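Plellamance Suture Set — README

Plellamance is a collection of teleoperated suturing episodes, recorded on tissue pads with two instrument arms, for people who train policies and would like to be humbled by thread. It grew out of an earlier set that covered only picking up and handing over a needle. That one went well, and we got ideas.

The set holds 1000 episodes. Each covers part of a running job on one incision: placing the needle, pulling through, tying, trimming, or fumbling. Fumbling is not an official phase, but it has its own tag and the tag gets a lot of use.

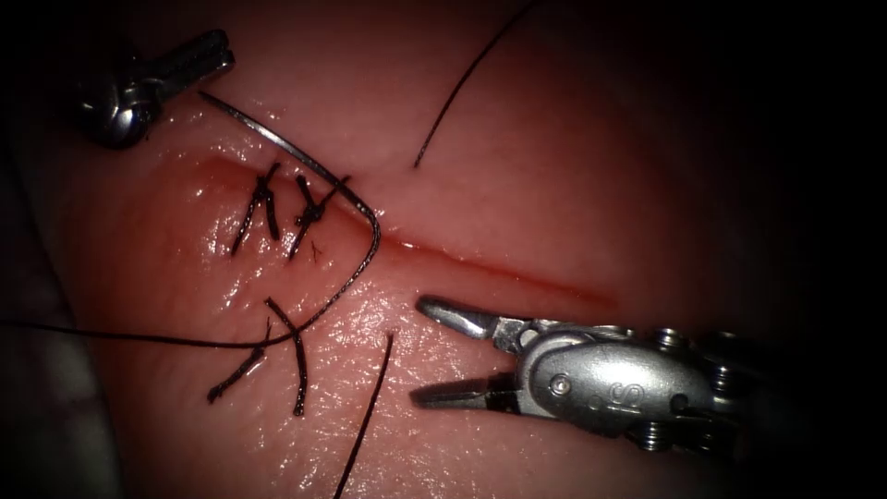
What is in an episode

Every episode folder has the synchronized video streams, joint states for both arms, jaw angles, the operator's hand commands, and a plain text file of phase labels. Two of the streams matter most: the fixed workspace view, which sees both instruments and the length of the wound, and the wrist view, which sees one set of jaws very well and the rest of the world badly.

Episodes do not start from a clean pad unless the label file says "fresh". Most start partway down the wound, with stitches already tied and cut tails left lying where they fell. We used to tidy between takes. The first policy trained on tidy pads met a stray strand and tried to suture with it, so the tidying stopped.

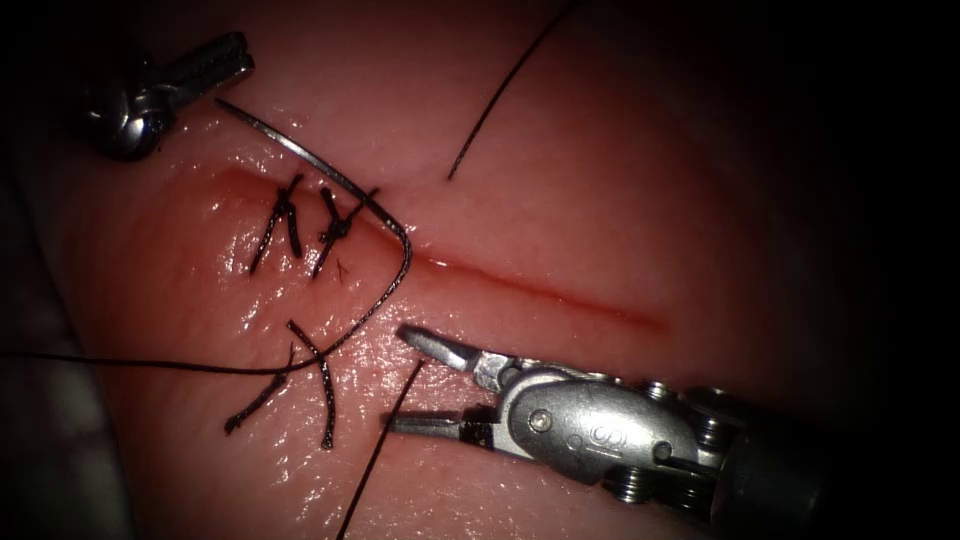
Fixed view: needle over the closed part of the wound, needle driver open at the right.

Collection

Recording was split between two sites, Namville and Iltitz. The rigs are meant to be identical. Iltitz runs its lights lower at the edges and Namville's operators tie faster, and a classifier can tell the sites apart with embarrassing ease. The site is in the metadata. Please use it when you make your splits.

Operators worked in short sessions, mornings only after the first month, when we compared the afternoon knots with the morning ones and chose not to publish the comparison. They were told to work at a normal pace and to finish what they started. If a stitch went wrong they were to fix it on camera. The recoveries are the best part of the set, and also the longest.

Labels

Phases were marked by hand in the Echevarría labeling tool, which we wrote and therefore cannot complain about. Each episode was labeled twice, and disagreements went to a third pass. Most disagreements were over when a pull ends and a knot begins, a question on which reasonable people have stopped speaking at lunch.

The four thread tags are:

attached — runs to the needle
tail — left from a trimmed stitch
loose — not joined to anything we care about
unsure — see next section 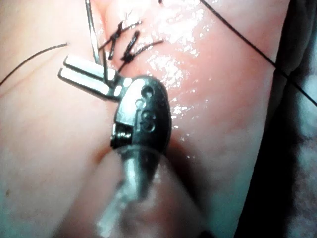 Wrist view: jaws beside two knots, loose thread to the left.

Known problems

Glare. The pads are glossy and the lights are strong. Highlights near the stitches wash out fine detail, and some thread masks have gaps there. We left the gaps in. Filling them by guesswork looked lovely and was wrong.

Thread identity. In the wrist view a strand can enter at one side and leave at another with no hint of what it belongs to. Check the fixed view before trusting a tag. If both views leave you puzzled, you have arrived at "unsure", and so did we.

Dark edges. Parts of the workspace fall off to near black. Depth estimates in those areas are decorative.

Time sync. A batch from July has the wrist stream running 4 frames behind the fixed one. The offset is stored in the episode header and the loader applies it. If you wrote your own loader, read the header.

Use

The set is for research on learning from demonstration, thread tracking and phase recognition. It contains pads only and no patient data, and nothing trained on it should go anywhere near a patient. Bug reports are welcome — include the episode number, the stream name and the version of the loader you have.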